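How to get creases out of a tablecloth without an iron

Last updated: December 1, 2020
6 min read
136 shares

A cloth that has been folded in a cupboard since March will have creases you can see from across the room. Most of them will come out with water, weight and a bit of time.

Check the care label first. Cotton, linen and polyester mixes are fine with this method. Leave silk alone, and anything with a waxed finish.

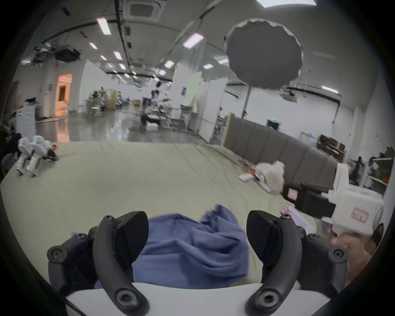 Fill a spray bottle with cool water and set it to a fine mist. Spread the cloth over the table and pull each side until it hangs evenly. Faint wrinkles running towards the far edge, like those in the pale green cloth, need only a light spray and a firm stroke with your palm. Sharp fold lines need more - spray until they feel damp, then pull gently from both ends.

Leave it on the table for 12 hours, overnight if you can. If the table is bare wood, put a waterproof layer underneath before you start.

Any folds still showing in the morning can be sprayed again. For next time, roll the cloth round a cardboard tube and store it flat - no folds, no creases.

Comments (12)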